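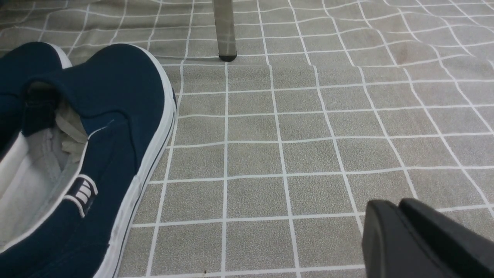

Canvas shoes and entry mats: common questions

Can I machine wash canvas slip-ons?
Hand washing is safer. Use cool water and a little dish soap, and take the insoles out first if they lift out.

How do I clean a scuffed white sole?
Rub it with baking soda paste, leave for 5 minutes and wipe off.

Why does my floor mat wrinkle?
Thin mats bunch up when they get pushed from one end or have furniture standing close by.
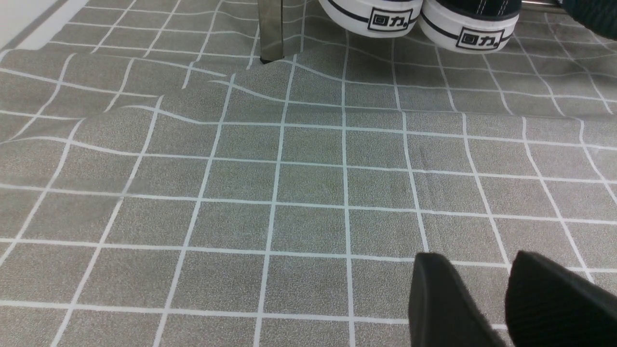

Lift the mat at the nearest edge, pull it straight and lay it down again. Leave books on any ridge that stays for 72 hours.

What size is the Oltier mat?
It comes in one width and can be trimmed with scissors along a grid line.

Can I return a trimmed mat?
No. Uncut mats can be returned within 40 days.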